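Ledesma vuelve a Nirnholm, y esta vez con maratón nocturno

Bueno, pues ya es oficial y yo llevo desde el lunes sin hablar de otra cosa: la maratón de la saga Nirnholm se hace en junio, en el cine de Ledesma, y se proyectan las dos primeras películas seguidas, con la copia restaurada. Empieza a las nueve de la noche y acabará cuando acabe (yo calculo que de madrugada, porque la segunda es larguísima y encima ponen el montaje extendido).

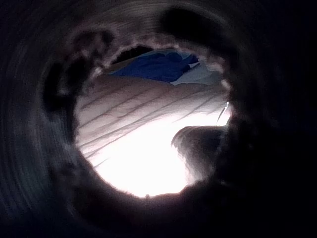 Club de Ciencia Ficción y Fantasía Mesard – Sección de Noticias

Para quien no haya seguido el culebrón, resumo. La distribuidora, Cakeck, tenía los derechos parados desde que canceló la serie, y llevábamos meses escribiéndole correos sin respuesta. Entonces Bianka Hegyi montó una recogida de firmas en el foro, más por cabezonería que por otra cosa, y en la primera semana ya llevaba 2.353. Al cerrarla eran 3.561. ¡Para una saga que según los entendidos no recordaba nadie! Con eso en la mano, Cakeck contestó en un par de días y nos cedió la copia para una sola noche.

Yo descubrí Nirnholm en una cinta grabada de la tele, con los anuncios cortados a lo bruto, y todavía me sé de memoria el discurso de la almirante antes del salto. Así que imaginaos lo que es verla en pantalla grande. Tamás Kiss, que ha visto ya la restauración en un pase para prensa, me dice que el sonido es otro mundo y que en la escena del muelle se oyen diálogos de fondo que en la versión doméstica estaban enterrados. Del color no está tan convencido: le parece que han enfriado demasiado los interiores de la nave. Ya discutiremos a la salida, que para eso vamos.
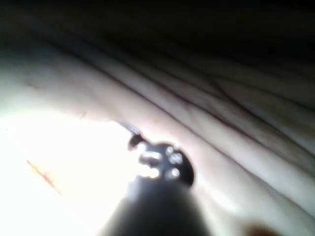 Las entradas salen a la venta en la taquilla del propio cine, por la tarde, y quedará un cupo para socios del club. Si eres socio, escribe a Gizella Farkas antes de pasarte, que es quien lleva la lista. No se guardan sitios de palabra – el año pasado hubo lío con eso y no queremos repetirlo. Habrá descanso entre película y película, con la barra abierta, y se puede entrar solo a la segunda, aunque se paga lo mismo.

También hay charla previa. Aranka Borbély va a hablar de las novelas en las que se basa la saga, sobre todo de la tercera, que nunca se llegó a rodar y que para mí es la mejor con diferencia. Ha prometido no destripar nada, pero yo la conozco y a la media hora está contando el final, avisados quedáis. Después de la charla hay turno de preguntas, cortito, y luego ya se apagan las luces.

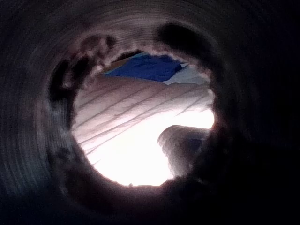
Lo que más ganas tengo de ver, y esto es manía mía, es la huida por los conductos de la segunda película. Los decorados eran baratísimos y aun así la secuencia funciona como un tiro, sin música y casi sin luz. Me encanta ese aire de túnel oscuro con las paredes acanaladas, anillo tras anillo hasta una abertura más bien redonda al fondo, con el borde desigual y un resplandor entre marrón y malva alrededor. Cuando la piloto se para a escuchar y no se oye nada, a mí se me sigue encogiendo el estómago, y eso que sé perfectamente lo que viene después. Emese Kozma sostiene que la escena está alargada y que le sobra la mitad. Emese se equivoca.

Lo de los disfraces me lo habéis preguntado mucho: sí, se puede ir caracterizado. Los cascos hay que quitárselos durante la proyección, por los de atrás, y las réplicas de armas se dejan en el guardarropa. Yo iré de técnico de la estación, que es el traje más cómodo para estar sentado tantas horas (y el único que me cabe todavía).

De la tercera película, la que se rumorea cada primavera, no hay nada. Se lo pregunté directamente a Cakeck y me contestaron que de momento no comentan proyectos. Si me entero de algo antes de junio lo pongo en el foro, en el hilo de siempre.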